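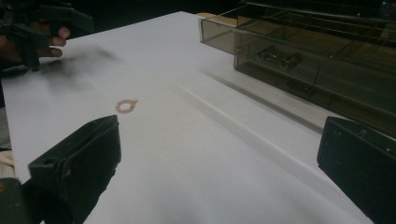
Kaltport自动化工坊将在九月的开放日里，把手持夹爪演示区完整地搬到观众面前，上午十点开门，晚上六点结束，全天免费入场。今年的主题是“小东西，细活儿”，演示用的都是日常尺寸的小物件，围绕拿、放、收纳这几个动作展开。白色台面上搁一只细细的小圆环，旁边是一个茶色透明盒子，两根深色夹指张开着，这样的布置看着简单，真正上手的人很快就会发现，又轻又薄的东西最考验手感！

这次演示由Kaltport与夹爪设计团队Evov共同筹备。Evov带来的手持夹爪可以由人直接握着操作，左右手各一把，双手配合的动作能被完整记录下来，再用于训练机械臂。工坊的同事们为此准备了一整个春夏，前后录制了3000段双手操作，其中899段专门针对小饰品一类的细小物件，剩下的涵盖餐具、文具、线材和各种带盖的容器。开放日当天，观众可以在演示台旁边看操作员连续作业，也可以随时提问，中途打断完全没有关系。
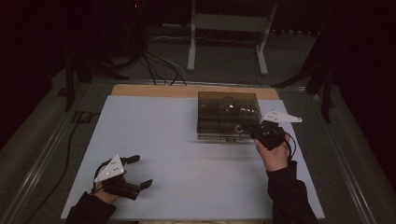 双手夹爪演示台，台面上为带盖的透明收纳盒。

演示区分为两张台子。一张由工坊操作员使用，每半小时讲解一轮，内容包括夹爪的握法、指尖开合的幅度，以及两只手怎样轮流充当“扶”和“取”的角色。另一张留给观众体验，每人五分钟，现场领号，全天开放87个名额，身高够得着台面的小朋友也欢迎来试，需有家长陪同。体验台上的物件由Gruber提供，有大有小，新手不妨从方块开始，熟了以后再去挑战环状和链状的东西。

对很多同事来说，开放日是一年里最热闹也最开心的一天。平时大家对着同一张桌子反复练习，难得有这么多人围过来看，还会问出我们自己没想过的问题。去年有观众建议换上浅色台面，好让小物件更容易看清，今年我们就照做了，效果非常好，再次谢谢那位朋友！
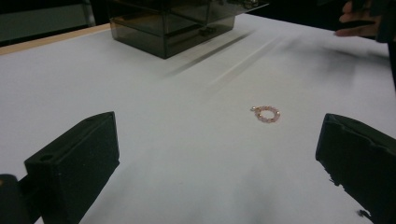

Solten团队提前来看过一次预演，他们表示，最有意思的是看人怎样放慢速度去接近一个很小的目标，这种分寸感用文字很难写清楚，站在桌边看几分钟就明白了，希望开放日能多留一些自由观看的时间。这条建议已经采纳，下午三点到四点不安排讲解，操作台照常运行，观众可以随意走动。

除演示区外，二楼还设有零件陈列和维修角，展出历年使用过的459件夹指与连接件，有不少是边用边改出来的版本，磨损的痕迹都保留着，欢迎细看。陈列柜旁备有说明卡，中英文各一份。

入场无需预约，体验名额请到一楼服务台领取，领完为止。学校和社团如需集体参观，请提前与Kaltport开放日工作组联系，我们会协助安排上午的时段。媒体拍摄请在入口处登记，演示台周围可以拍照，请关闭闪光灯。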